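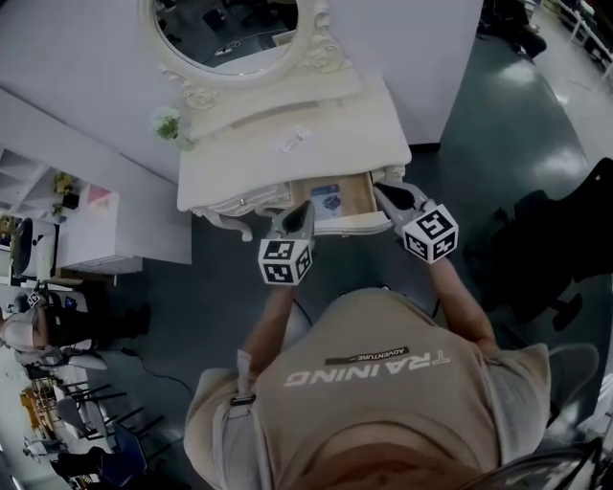
Progress report, Tolano student manipulation project
To: Kerstin Grube
From: Oğuzhan Tuncer
23 June 2018

Work since January has gone mostly into collecting demonstrations with the hand-held grippers. The students have 322 usable recordings of household tasks, and about 60 more that still need checking. Drawer tasks at the vanity took longer than planned. When both grippers go into the drawer together, the marker cubes can block each other from view. Ida Bauerfeind rewrote the tracking filter to handle short gaps, and we stopped losing takes for that reason.

Training started late. The first policy, Vita, handles opening the drawer fairly well but is poor at picking up flat things such as cards. Rainer Brinkmann's group is trying softer jaw pads - results should be in the next report.

Spending is within the budget. The one change was 2 replacement gripper triggers, paid for from the repair line.

Next steps:
Finish checking the remaining recordings.
Record 100 new takes of flat objects in drawers.
Run Vita on the club's own arm before the Echeverri student meet.

We ask that the lab booking be extended through the summer break. Lieselotte Kohlhase has agreed to supervise the evening sessions if it is.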